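Section 6: Soft furnishings and loose fabric

This section covers household tidying with the Skillham two-armed unit. The robot can hold and move soft items, but it cannot yet be relied upon to finish a chore alone.

1. Clear hard or sharp objects from the work area.
2. Select Fabric on the Arley control panel and set the grip level to 2.
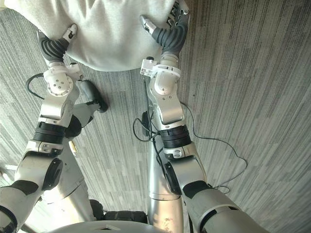
3. Remain within reach of the stop button while an item is held.

Caution: Thick fabric may bunch at the fingers. Do not pull it free while the arms are powered. 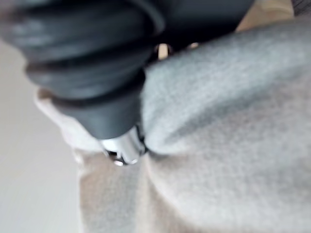 Figure 6b. Light grey fleece puckered at the point of contact.

4. Keep people and pets clear of the sofa before the arms are raised.

Note: Report faults to Zuzana Holub at the Zonstead office, extension 167.

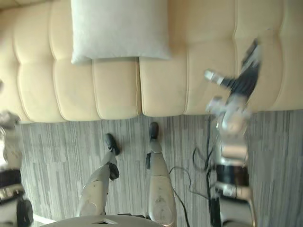 Can the robot be left to tidy a room by itself?
At present it may be used only with an adult in attendance.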